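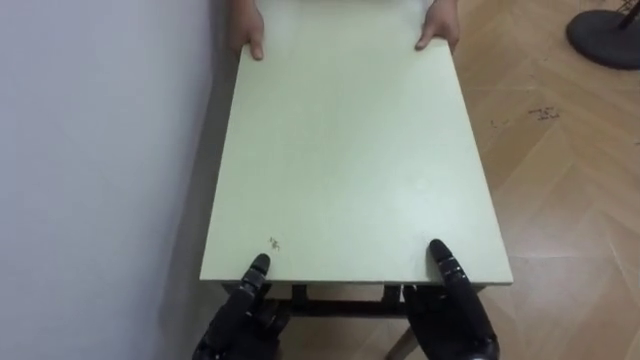 Pale green tabletop, hands at the far end.

Postdale talk, 11 December 2020

- thank Abbas Esfahani first, he lent 2 of the prints
- Najafi: started painting late, on offcuts, no training. Colour came after the move to the coast
- 243 works known, only 9 dated by the artist. Say this slowly
- Prellow catalogue gets the order wrong, dont get stuck on it
- Vokar bought early, kept everything in drawers for years. Labels lost
- read the July letter, second paragraph only
- skip market stuff if runing over
- questions, then lights up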